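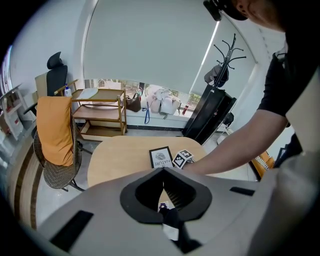
Une table en bois clair, aux coins arrondis.

Foire aux questions : l'entretien des tables Zerska

Vous nous écrivez beaucoup, surtout en septembre, quand les maisons se remplissent et que les verres se posent n'importe où. Aliki Moschos, qui répond au courrier de l'atelier, a regroupé les questions qui reviennent. Les réponses valent pour les tables en bois huilé. Pour les plateaux vernis, voir la fin de page.

J'ai un rond blanc laissé par un verre. Est-ce grave ?
Non. C'est de l'humidité prise dans l'huile. Attendez deux jours sans rien faire, ce que peu de gens supportent. Si le rond est toujours là, frottez dans le sens du fil avec un chiffon et un peu d'huile Cikeck, puis essuyez. Le dentifrice recommandé par votre beau-frère fonctionne aussi, en ce sens qu'il remplace le rond par une zone mate à la menthe.

Et un rond noir ?
Là, c'est plus sérieux. Le noir vient d'un contact entre le tanin, l'eau et le fer : une boîte de conserve, un pot, une cocotte ébréchée. Il faut poncer localement ou vivre avec. Beaucoup de clients choisissent la seconde solution et posent un dessous-de-plat dessus jusqu'à la fin de leurs jours.

Combien de fois par an faut-il huiler ?
Deux fois la première année, une fois ensuite. Si la goutte d'eau perle, laissez la table tranquille. Si elle s'étale, il est temps.

Quelle quantité d'huile prévoir ?
Comptez 100 ml pour une table de quatre personnes. Le bidon de 500 ml vous fera donc plusieurs années, à condition de bien le refermer. On nous signale régulièrement des bidons transformés en caramel.

Puis-je utiliser de l'huile d'olive ?
Elle ne sèche pas, elle rancit. Gardez-la pour la salade.

Quel grain pour poncer ?
120 pour enlever une tache, 180 pour finir. Au-delà, le bois devient si lisse qu'il boit mal l'huile. Poncez toujours dans le fil, à la main, et sur toute la largeur du plateau si vous ne voulez pas d'une cuvette à la place du beurrier.

Mon chiffon d'huile, je le mets où ?
Pas en boule dans la poubelle. Un chiffon imbibé peut s'échauffer et prendre feu tout seul. Étendez-le à plat dehors, ou noyez-le dans un seau d'eau avant de le jeter. C'est la seule réponse de cette page où nous ne plaisantons pas.

Le plateau s'est légèrement creusé. Que faire ?
Regardez d'abord ce qu'il y a dessous ou à côté. Dans la majorité des cas, c'est un radiateur. Éloignez la table et patientez une saison. Ne serrez pas les vis du piètement pour redresser de force, le plateau gagnera et il fendra.

Mes enfants ont écrit au feutre dessus.
Un feutre lavable part à l'eau savonneuse. Un feutre permanent part à l'alcool ménager, avec l'huile, qu'il faudra refaire. Le stylo bille, lui, s'imprime en creux. Nous avons rendu des tables poncées à neuf où l'on lisait encore une division fausse.

Le savon Satico abîme-t-il le bois ?
Non, une noisette dans un litre d'eau tiède suffit. Rincez, séchez. Les sprays dégraissants de cuisine sont à éviter.

Reprenez-vous les tables pour rénovation ?
Oui, à l'atelier de la rue Kalogeropoulos, au 41. Le forfait est de 133 euros pour un plateau seul. Démontez les pieds avant de venir et gardez les vis dans un sachet, de préférence un sachet que vous retrouverez.

Et pour un plateau vernis ?
Eau, chiffon doux, rien d'autre. Si le vernis s'écaille, aucune huile ne le réparera. Envoyez-nous une photo prise de jour, sans la nappe.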